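What Happens Inside a Midsole

Foam wears out long before rubber does. A materials lab in Pretton has spent three years measuring how, and its results have little to do with mileage.

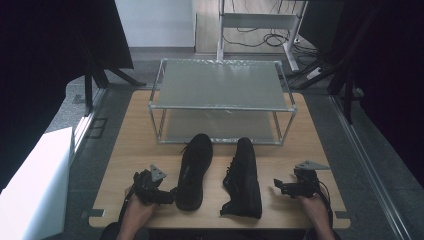
Two black sneakers on a light wooden tabletop, one upright and one on its side.

The part of a running shoe that fails first is usually the part its owner can't inspect. The outsole wears in plain sight. The upper frays at the toe or splits at the flex line. The midsole, a slab of foam between the two, changes shape by a few millimeters over its life and gives almost no outward sign of it.

Yulan Duan runs the polymer section at Plavon, a testing laboratory on the east side of Pretton that makes most of its money from gaskets and pipe seals. Footwear came in as a side contract. A shoe company wanted compression data on a new foam and had no press of its own. Duan's group already had the press, the climate cabinet and the habit of leaving things under load for months.

"A gasket and a midsole are the same problem at different stiffness," she says. "You squeeze a material, you let go, and you ask how much of it comes back."

The share that doesn't come back is called compression set. It is measured by clamping a sample at a fixed strain, holding it for a fixed period, releasing it and reading the thickness after a rest. The length of the rest matters a great deal. Read the sample at once and the foam looks ruined. Read it a day later and much of the loss has gone. Published figures that leave out the rest period can't be compared with each other, and Duan keeps a folder of them.

Most midsoles are closed-cell foams. Gas is trapped in small bubbles with thin polymer walls. When a heel lands, the walls bend and the gas is squeezed; when the heel lifts, both push back. Two things go wrong with repeated loading. The walls buckle in the same places and soften there, and the gas slowly diffuses out through the walls. The first is mechanical damage and is permanent. The second is partly reversed when air works its way back in.

The older material, ethylene-vinyl acetate or EVA, is cheap and light, and it is easy to mold. It is also sensitive to heat. The lab's press runs its standard fatigue cycle at room temperature, but Duan added a second series in the climate cabinet after a test on a courier's shoes gave results that didn't fit the wear model. The shoes had spent their working life in a delivery van. On the bench, EVA samples cycled warm lost thickness much faster than matched samples cycled cool, and kept less of their rebound after rest.

The newer foams behave differently. Thermoplastic polyurethane beads, fused with steam, are heavier and hold their shape well. Polyether block amide is light and returns a large share of the energy put into it, which has made it the usual choice in racing shoes. Its weak point in Plavon's tests was shear. Loaded straight down, it lasted. Loaded at an angle, as it would be under a foot that rolls inward, it began to crease along the sidewall, and the creases became hinges.

Sotiris Gkikas designed the rig that applies the angled load. He came to the lab from a bearing manufacturer and dislikes the standard footwear test, in which a flat-faced weight or a rounded stamp strikes the heel from directly above.

"Feet arrive at an angle," he says. "If the stamp only goes up and down, you're testing a shoe for someone who falls out of a window."

His rig is known in the building as the Theodorakopoulos, after the machine shop that cut its frame. It holds a shoe on a tilting bed and drives a foot-shaped last into it at a set angle. A load cell sits beneath the bed and a displacement sensor sits beside the last. Between them they record a loop for every stroke: force rises along one curve as the foam is squeezed and falls along a lower one as it recovers. The area between the curves is energy lost, mostly as heat. A fresh midsole draws a narrow loop. As the foam tires, the loop changes shape, and it does so earlier than any caliper reading would suggest.

That early change is the most useful thing to come out of the work. In the current series the rig loads each shoe at 675 newtons, held well below the peak force of a hard run so that samples don't fail before the trend can be read. Of the 80 shoes in the series, 41 showed a marked change in loop shape while their measured thickness was still inside the manufacturing tolerance. By the only test most people have at home, which is looking at it, each of those midsoles was as good as new.

Gkikas is careful about what this means. A change in the loop is a change in the material. Whether a runner can feel it is a separate question, and whether it raises the risk of injury is another. Runners adapt their stride to the surface under them, stiffening the leg on soft ground and relaxing it on hard ground. A slow drift in cushioning may be absorbed without the runner noticing. The lab has no treadmill and doesn't plan to buy one.

The finding does complicate the familiar advice to replace shoes at a set distance. Distance is a stand-in for load cycles, and a poor one. A heavy runner and a light one put very different strains into the same foam over the same route. Temperature shifts the result again, and so does the gap between runs. Samples that were rested between blocks of cycles kept more of their thickness than samples cycled straight through to the same total. Rotating two pairs gives the foam a longer recovery, although the lab hasn't tested how much of that gain survives outside the cabinet.

Storage turned out to matter too. Plavon bought a batch of unworn shoes from Satside, a discount warehouse that handles end-of-line stock, and ran them against current production of the same model. The old stock was stiffer at the first stroke and cracked sooner at the sidewall. Polyurethane parts are known to suffer from hydrolysis, in which moisture breaks the polymer chains, and a few of the warehouse pairs crumbled at the edge when the outsole was peeled back. The EVA pairs had no such damage but had taken a set where the boxes had been stacked and the shoes pressed flat.

Adhesive is the other part that ages in the box. Most athletic shoes are cemented, with a water-based or solvent-based polyurethane adhesive between outsole and midsole. The bond is activated by heat and closed under pressure, and its strength depends on how well the surfaces were primed. Duan's section peels a strip from each shoe at a constant rate and notes where the separation runs. If the foam tears and the glue line holds, the bond was stronger than the material and the result is recorded as a pass. If the strip comes away clean, something went wrong in the factory, usually at the primer stage.

For a reader with a pair by the door, the lab's practical advice is short. Keep shoes out of parked cars in summer. Don't dry them on a radiator; pull out the insoles, pack the shoes with paper and leave them at room temperature. Set the pair on a flat surface and look at the heels from behind. A lean to one side means the foam has given way unevenly, and that lean will load the next stride at a worse angle than the last one. Press a thumb into the sidewall under the heel. Fine horizontal creases are normal. A crease that stays open when the thumb comes off is a hinge.

Duan's next series starts in November and will look at foam made with recycled content, where ground-up production scrap is blended into new material. Early samples have been hard to rank. The ground particles don't always fuse with the fresh polymer around them, and the cell walls tend to be thick in one place and thin in another. Two coupons cut from the same slab can give different curves. She has asked the supplier for larger slabs, and Gkikas is rebuilding the tilting bed to take them.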